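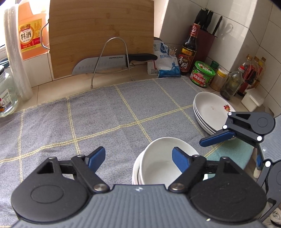

4.2 Kitchen trials with the Camora kit

We tested the Camora hand-held gripper kit, sold by Usis, as a complete package – two grippers, spare finger pads and the recording software. All kitchen work used the grippers in pairs. Pravesh Mokoena and Gumaro Camacho recorded 181 takes of dish handling in February, each limited to 20 seconds. Fingertip pads were replaced after every 15 takes, as the vendor's guide advises. No other part of the kit was changed between takes.

Stacked plates were harder to record well than single bowls. The usual approach was to set one pad against the rim of the stack, as in Figure 3, before bringing in the second gripper. Takes in which a pad slipped off the rim were kept and labeled as failed.

Figure 3. Blue finger pad against the lower rim of a stack of white plates, with the second gripper at right.

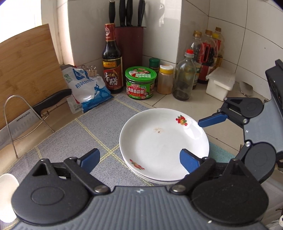
4.3 Setup time

Pairing both grippers took 15 minutes on first use.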